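Storing small medicine boxes in a clear clip-top case: keep the cartons or not?

Home and Household > Storage and tidying

Posted by Roxana Sârbu
17 replies hidden, showing the most useful

I am trying to get our household medicines out of the kitchen drawer and into something with a lid. At the moment it is all loose in there with the batteries and the takeaway menus, and when someone has a cough at 2 in the morning we end up tipping the whole drawer out.

I want to use clear plastic so that we can see what we have without opening it. I started sorting on the wooden table, which is the biggest clear surface we've got, and I have got stuck on a few points.

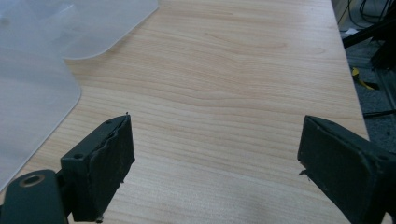

Frosted plastic on the table top. Is this sort too cloudy to be useful?

First, does it matter if the plastic is cloudy? The frosted stuff looks nicer to me but you can't see the wood through it, so I assume I wouldn't be able to read a label either.

Second, should I leave tablets and sachets in their cardboard cartons? The cartons take up a lot of room and half of them are nearly empty. My sister takes everything out and puts the strips in freezer bags with a rubber band. It saves space but I am not sure it is a good idea.

Third, is one box with dividers better than two or three plain ones? We are two adults and two children, and there are things for hay fever, upset stomachs, headaches, plasters and so on. Nothing on prescription apart from my husband's inhaler, and that lives in his coat.

It needs to go on a shelf in the hall cupboard, which is narrow. I looked at the Lindero range but they only seem to come in sets and I don't want six of them.

Thanks in advance.

Lucian Cârstea
Helpful: 41

Keep the cartons. The box has the name, the strength, the dose by age, the expiry date and usually the leaflet inside. A cut strip of tablets might have only half the name left on it, and the date is often stamped at one end, so it goes when you use that end first. If space is really short you can put two part-used strips in one carton, but only when they are the same product and the same strength, and then you go by the earlier date. I don't bother doing that myself.

On cloudy or clear, go for clear if you want to read through it. Frosted is fine for plasters, bandages and thermometers where you only need to know roughly what is in there, and you can put a label on the front.

For dividers, it depends on the size of your cartons. I bought a divided case from Pindia a few years ago and the compartments were too short for an ordinary packet of tablets, so everything had to stand on end and the lid wouldn't shut. Take your longest carton to the shop and try it, or measure it and check against the inside measurement. The size on the label is normally the outside.

What works for us is one plain box for adult things and one for the children's, with the children's liquids standing upright at one end in a jam jar in case they leak. The bottles of syrup are always sticky. We put the date of opening on them in marker pen because some have to be thrown out so many weeks after opening whatever the printed date says. The leaflet will tell you.

Also, don't rely on the clip. None of these clip-top boxes are child-proof. Ours go on the top shelf.

Paraschiva Mocanu
Helpful: 23

Agree with Lucian about the cartons. I would add a bit about how to pack them, as I have just done my mother's.

Empty everything out on a table first and go through the dates before you buy any boxes. I thought I needed three and I needed one. Anything out of date goes back to the pharmacy, not in the bin and not down the sink. They took a full carrier bag from me and didn't ask any questions.

Then look at how the lid works. This matters more than you would think if the shelf is narrow.

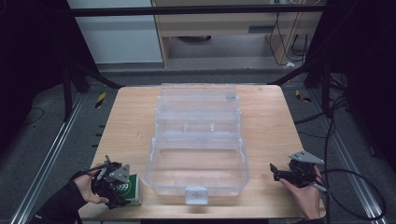

Hall cupboards are usually shallow, and a hinged lid needs somewhere to go when it opens. You will either have to lift the box out every time or leave a gap above and behind it. With a hinged clear one like this, the lid folds right back and lies behind the tray, so on a table it takes up a good deal more depth than it does shut. The base is a plain tray with rounded corners and the divider walls are in the lid, so have a look at which half is divided before you decide what goes where. A small carton like the green and white one with 999 on it is the kind of thing I would put in the base. Stand it on its long edge with the name facing up and you can read the row like books. Laying them flat wastes the space, and you have to lift the top ones to see what is below.

Rounded corners do lose you a bit of room. Put something soft there, such as a rolled bandage or a packet of tissues.

I wouldn't put plasters in with tablets, by the way. The plasters get used every week and the tablets don't, so you are forever moving one to reach the other. Mine are in an old biscuit tin by the back door.

If you don't want a set, Mabuza do singles. The hinges are only thin plastic so don't pick it up by the lid.

Baoshan Han
Helpful: 2

Just use a shoebox. Been doing it for years.

Comment from Roxana Sârbu

Thank you all. I went through the dates last night and got rid of more than half, including some travel sickness tablets from before my eldest was born. I am going to keep the cartons and get one clear box with a plain base, and use the frosted plastic for the bandages.

Paraschiva, do you put the leaflets back in, or keep them somewhere separate? They never fold up the same way again.

Comment from Paraschiva Mocanu

Back in the carton, folded any old how. If it won't go in I put it flat under the row. Write the name on the top corner of it if you do that.

This thread has been viewed 1,491 times. Sign in to reply or to mark an answer as helpful.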